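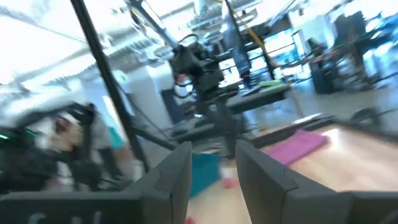
*A teal-blue container on a pale beige floor.*

## Candance to try soft plastics again, with fewer details than last time

Candance Shire will restart kerbside collection of soft plastics in September, promising that this time the bread bags and chip packets will go somewhere useful. Where, exactly, it has yet to say.

The new program, called Grerkine, will cover 2000 households in the older part of town. Residents will put their soft plastics in a tied bag inside the yellow-lid recycling bin, and sorting staff at the Lysenko transfer station will pull the bags out by hand.

Ratepayers may feel they have heard this before. The shire's previous attempt folded after 343 bales were found stacked behind a shed at Lastance, where they had been kept while a buyer was sought. No buyer came forward. The bales were eventually trucked to landfill at the shire's expense, a cost that appeared in the annual report under "site improvements".

A council statement says the market for recovered plastic has "matured considerably" and describes talks with processors as "very positive". It names no processor, and a spokesperson would not say whether a contract had been signed. Asked how much storage was available if the talks dragged on, the shire said the Lysenko yard could take 160 bales. That is less than half of what piled up last time.

The shire also says participation will be measured by the number of bags handed out — a figure that says plenty about the shire's ability to hand out bags. There is no published target for the tonnage recycled.

Bags will be available from the library and the shire office from mid-September, limited to 2 rolls per household. The recycling charge on rates notices will not change this financial year. The shire did not answer a question about the next one.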